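Community Help > Reading and Book Groups > Planning a Series

How should a library reading series on women in politics handle memoirs published only in translation?

Posted by Skirnmont Branch Programs, 2/13/24

Our branch is preparing a reading series devoted to women who have held or sought elected office outside the United States. The series is intended for adult readers with no special background. Each session will center on a single memoir or biography, and participants will be asked to read the whole book before attending.

Two difficulties have come up during planning. The first is that several of the memoirs under consideration were written in other languages, and the English editions are noticeably shorter than the originals. In one case the original edition runs to 631 pages and the English edition leaves out the chapters on local council work entirely. Those chapters are the part of the author's career that our readers would find most useful. We would like to know whether other programs treat such an edition as the memoir itself or present it as an abridgment.

The second difficulty concerns balance. An officeholder's own account of her career is naturally favorable to her. Our policy requires that programs on political subjects be even in tone, and it has been suggested that every memoir be paired with an independent biography. This would double the reading. We have funds for 56 copies in total and would prefer not to divide them between two titles per session.

Guidance from programs that have run a similar series would be appreciated. Please note that we are not seeking title recommendations at this stage.

Nedelcu Reading Room
Member, 74 posts

Our organization has run a series of this kind on two occasions, and the following practices were adopted after the first.

With respect to abridged translations, we recommend that the edition be identified plainly in all printed materials. The line we use reads: "English edition, shortened from the original." It appears below the title on the schedule and again on the discussion sheet. Readers do not object to an abridgment when they have been told of it. They do object when a member of the group who reads the original language mentions, halfway through the evening, that a third of the book is absent. This occurred at our second session and the discussion did not recover.

The translator's note should be read before the title is selected. Many such notes state what was removed and who requested it. If the edition has no note, the publisher's rights department will usually answer a short written inquiry, although replies may take several weeks. Inquiries sent in December should be expected to wait until the new year.

Where the missing chapters matter to the program, a speaker may be invited to summarize them. A language instructor or graduate student who has read the original is generally sufficient. We allot fifteen minutes at the start of the session for this purpose. A summary should not be circulated in writing without the permission of the rights holder if it draws closely on the text.

With respect to balance, we do not consider a second full book to be necessary. Our practice is to provide one chapter from an independent biography, or one long newspaper profile, made available at the desk in accordance with the library's copying policy. The material is selected to cover an event that the memoir also covers. Participants then have two accounts of the same election or the same resignation and may compare them directly. We have found this to be a better basis for discussion than a general invitation to consider whether the author is being fair to herself.

One further point may be of use. Memoirs written while the author is still in office differ considerably from those written afterward, and the schedule should state which is which. The former tend to be brief on colleagues and long on childhood.

voteder_archive
Member

Agree with the above on labeling. I would add that the term "memoir" is itself used loosely by publishers. A number of the books sold under that name in this field are collected speeches with a short introduction, and some are extended interviews arranged by a journalist. Please check before ordering 56 copies of anything.

I do not agree that a newspaper profile is an adequate counterweight. Profiles are often based on the same interviews the subject gave to promote the book. Parliamentary records are a stronger source and many are available without charge. They are dull, but a single debate of four or five pages can be read by anyone, and it shows what the officeholder said at the time. Some include the interruptions, which readers enjoy.

The series might also begin earlier than planned. Petitions and letters by women on public questions survive from well before women could vote in most countries. I once used a petition dated 1804 as the opening text for a group that had expected to start with the twentieth century, and it was well received.

Truranix Community Learning
Member

It depends on the budget. If funds are limited, use one book per session and state that it is the author's own view. Readers are adults and can manage this.

Regarding translations, we only use complete ones. There are fewer to choose from but it avoids the problem.

Also consider large print. We did not, and received complaints.

Skirnmont Branch Programs
Original poster

Thank you for these replies. The wording for the schedule will be adopted as given. We will use the single-chapter approach for the first two sessions and a short parliamentary debate for the third, and will compare attendance and comments before settling the rest of the series. The question of large print had not been raised here and has been referred to our purchasing staff. 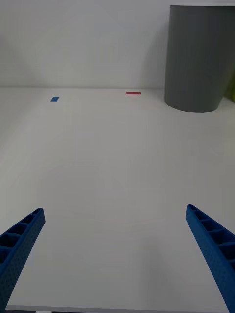
Blue ribbed fingers over a white tabletop.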